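Keeping the inner bags from cracker boxes, anyone else?

Obadia_Masanja
I'm up to 200 flattened cracker boxes and I love every one of them, but now I want the waxy inner bags too - is that silly? The old Atanari ones have such pretty printing!
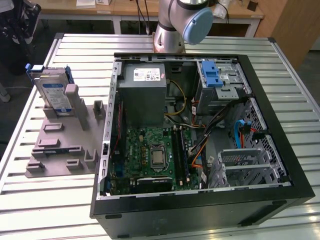

Upendo Mutiso
Not silly at all, but please wash them first, friend. I lost 7 boxes to pantry moths.

Obadia_Masanja
Oh no, poor you! I only wipe mine with a dry cloth,
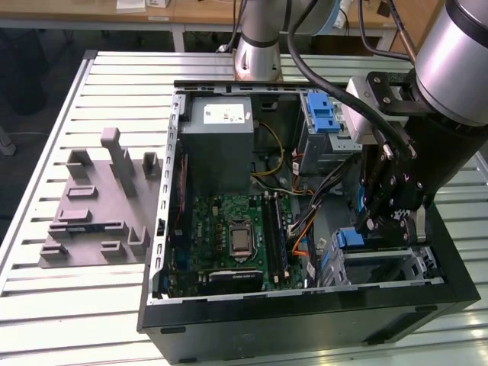
and then they go between sheets of newspaper under a heavy book until January.

Re: inner bags
Bożena R.
I'd skip newspaper, the ink rubs off. Plain tissue for me.
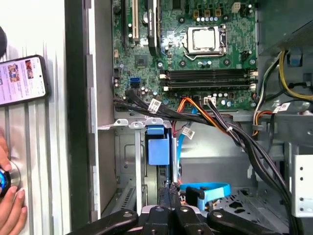

Re: Re: inner bags
Obadia_Masanja
Well, mine have stayed clean so far, but I'll try tissue on the Nigatu ones.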